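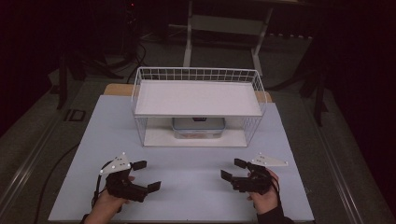

Keeping leftovers in good order is mostly a question of habit, and I learned it slowly after I moved into a small apartment with a small refrigerator. Before that I cooked for one evening at a time and threw away a lot. Now I cook two times a week, and the other days I only warm up and combine. The first tool you need is a container that lets you see the food. A translucent plastic one with a light gray-blue lid, set under the shelf of a white wire rack, already shows you from outside that there is something pinkish-red near the bottom, and you do not have to open it to remember that it needs to be eaten. The second tool is a label, and I will come to it later.

What you need

Containers with lids that close well, in two sizes at most
Paper tape or small stickers, and a pen that does not smear
A wide, shallow tray for cooling
A sheet of paper for the refrigerator door

I use containers from Kallero because the store near me sells them one by one, and I can buy only a lid when a lid breaks. My neighbor Ximena Galindo prefers Relness, which are heavier and made of glass. Both are good. Do not mix many brands, or you will stand in the kitchen every evening looking for the right lid.

Step 1: Cool the food

Do not leave the pot on the stove until bedtime. Food should go into the refrigerator within two hours after cooking, and sooner if the kitchen is very hot. A deep pot of stew keeps its heat for a long time, so pour it into the wide tray first and stir it a few times. Rice I spread thin with a fork. When the steam is gone, you can move the food to the containers. It may still be a little warm – a modern refrigerator can manage this if the portions are small.

Step 2: Divide into portions

Think of how you will eat the food and divide it like that. For soup I fill one container for each person. For beans I make portions of one cup, because most of my recipes ask for one cup. Sauce goes in the smallest containers that I have. If you plan to freeze something liquid, leave a finger of empty space at the top, or the lid will lift.

Step 3: Write the label

Write the name of the food and the day when you cooked it. Do not write the day when you think it will expire. You will guess differently each time, and later you will not know what you meant. Put the label on the lid if your containers stand low, and on the side if they stand at the height of your eyes. Citlali Villalobos, who taught the evening cooking course where I started, also wrote the number of portions. I tried it for a month and stopped, but for a big family it can be useful.

Labels come off easily if you remove them before washing. After hot water the glue becomes sticky and gray, and then you need oil and patience.

Step 4: Give each shelf a job

In my refrigerator the top shelf is for food that is ready to eat. The middle is for things I will use in cooking, such as half an onion or an open can of tomatoes that I moved to a jar. Raw meat stays at the bottom in a closed box, so that it cannot drip on anything. New containers go to the back and the older ones come to the front. It takes one minute when you put the groceries away.

A wire rack can make two levels from one tall shelf. Measure the height before you buy it. I did not, and my first rack lives now in the bathroom.

Step 5: Keep a list on the door

Write down what is inside and cross it out when it is eaten. Mine has only two columns, refrigerator and freezer. The freezer column is more important, as a bag under other bags is easy to forget until April.

How long to keep things

Cooked meat, stews and soups: three to four days
Cooked beans: three to four days
Cooked rice: I eat it within three days
In the freezer: two to three months for most dishes, after this the taste gets weaker

Your refrigerator should be at 40 degrees Fahrenheit or lower. Put a small thermometer in the middle and look at it the next morning, because the numbers on the dial do not always tell you the temperature. If the food smells strange or has mold, throw it away. A normal smell does not prove that it is safe, so follow the date too.

Step 6: Warm it up

Add a spoon of water to rice and cover it. Soups and sauces should come to a full boil. Other dishes must be steaming hot in the middle, and for the microwave this means you stop halfway, stir, and continue. Take out only the portion that you will eat and leave the rest cold.

For frozen stew, move it to the refrigerator the evening before, on a plate. If you forget, it can go directly into a pot with a little water over low heat – it needs more time, and you must stir often so that the bottom does not burn.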